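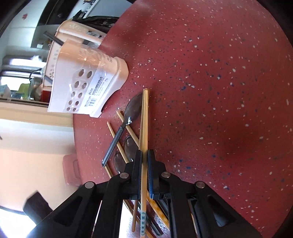

Robotics Club

In November I joined the student project called Dernero. Our task sounds small: hold one chopstick upright between two fingers and put it in the caddy. I believed it would take me one evening.

A chopstick is a difficult thing for a gripper. It is thin, it rolls, and the others lie across it in every direction, with a spoon on top of them. I practiced 20 times the first night and wrote down each try in my notebook. In 9 of them I picked up the stick I wanted.

What helps me is to close the fingers slowly and keep the wrist still -- I am not patient, so this is hard for me. The team from Candham has already 257 tries in the shared list, and I have around 60 percent less sleep than before, or so it feels. Next week we begin with spoons. I still want to repeat the sticks with the blue pattern first.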